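How a Shelf Holds Up Your Breakfast
Science for Years 4 to 6
Updated August 10, 2019

A shelf looks like it does nothing all day. In engineering terms it is busy the whole time. Every object on a shelf pushes down with a force called its weight, and the shelf pushes back up with an equal force. If the shelf stopped pushing back, the objects would fall.

This page explains how a small display rack works, why boxes stand up, and how to arrange them. Words in CAPITALS are listed in the glossary at the end.

Part 1. The parts of a rack

A simple rack has a frame and a board. The frame is the stiff outer part. It is often made of thin metal because metal can be narrow and still strong. The upright parts of the frame are called POSTS. The parts that run across are called RAILS.

The board is the flat part that things stand on. Wood is a common material for it. The board carries the load first, then passes it to the frame. The frame passes it to the table, the table passes it to the floor, and the floor passes it to the ground. Engineers call this a LOAD PATH. A rack with cereal on it is a suitable one to study, as the load is light and the boxes have flat bases. 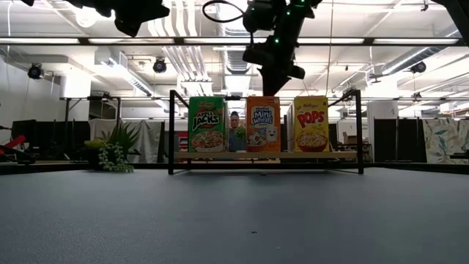
Nouhaila Tazi wrote in to ask whether a rail at the top does any work if nothing is resting on it. My class said it was only decoration, she added, but when we left the top rail off our straw model the two posts leaned away from each other.

Her class's test gives the answer. A top rail ties the posts together and keeps them the same distance apart. A rack without one can twist or spread, even when all the weight is on the board below.

Part 2. Why a box stands up

Every object has a CENTRE OF GRAVITY. This is the point where its weight seems to act. In a full cereal box that has been standing for a while, the centre of gravity is often a little below the middle. The cereal settles downward and leaves an air space at the top.

A box stays upright as long as its centre of gravity is above its base. Tip the box slightly and let go, and it rocks back. Tip it further, until the centre of gravity passes the edge of the base, and it falls over.

A cereal box has a wide front and narrow sides. It is hard to tip sideways and easy to tip forward or backward. This is why many display racks have a rail behind the boxes.

You can calculate how easily a box tips. Divide its depth (front to back) by its height. A small answer means the box tips easily. A box that is 60 millimetres deep and 300 millimetres high gives 0.2. A brick lying flat gives a number greater than 1, and it is very difficult to tip over.

Part 3. Weight and mass

The number of grams printed on a packet is its net mass. Net means the food only, without the cardboard or the inner bag. A large packet may have a net mass of 700 grams. To find the total mass you must put the whole packet on a kitchen scale.

Mass is measured in grams and kilograms. Weight is a force and is measured in newtons. On Earth, a mass of 100 grams has a weight of almost one newton. A 700 gram load therefore pushes down on the shelf with a force of nearly seven newtons.

The position of the load also matters. A heavy box in the middle of a long board bends it more than the same box near a post. The bend is called DEFLECTION. It may be too small to see. If you have a long shelf at home, hold a tight piece of string along its underside and look for a gap.

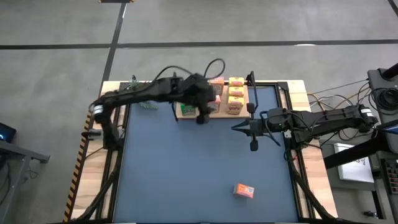
Heavier items should therefore go near the posts and lighter items toward the middle. On a short board the difference is slight. On a bookcase it can be seen after a few years, when the boards begin to sag.

Part 4. Spacing and facing

Shop workers use the word FACING for the front of a packet that customers can see. To face a shelf is to turn each packet so that its front points outward and its base is square to the edge of the board.

Spacing is the distance between packets. A gap about as wide as your hand lets you lift one box out without touching the next. When tall boxes are pushed close together, pulling one out can drag its neighbour with it. This is caused by friction between the cardboard sides.

Small packets can be placed behind or between larger ones, but they are harder to find there. For a shelf that is used every morning, place items so that each one can be reached directly.

Procedure for facing a shelf:
Remove everything and wipe the board.
Place the widest box first, with its front toward you.
Add the other boxes one at a time, leaving a gap beside each.
Step back and check that the fronts line up.
Push the board gently with one finger. If a box rocks, move it back from the edge. 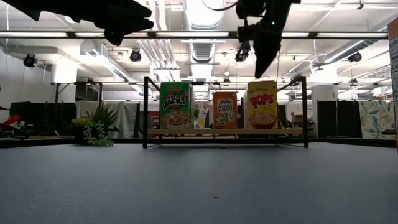
Should the tallest box always go at the end? Mohsin Memon asks this, and says that at his house the tall ones go in the middle so that the row looks like a hill.

Either arrangement is stable. Height affects how easily a single box tips, and its place in the row does not change that. Put the tall boxes where they will not be bumped by an elbow or a cupboard door.

Glossary

CENTRE OF GRAVITY: the point where the weight of an object seems to act.
DEFLECTION: the amount a board bends under a load.
FACING: the front of a packet, turned outward.
LOAD PATH: the route a force takes from an object to the ground.
POST: an upright part of a frame.
RAIL: a part of a frame that runs across.

Next page: Why Drawers Get Stuck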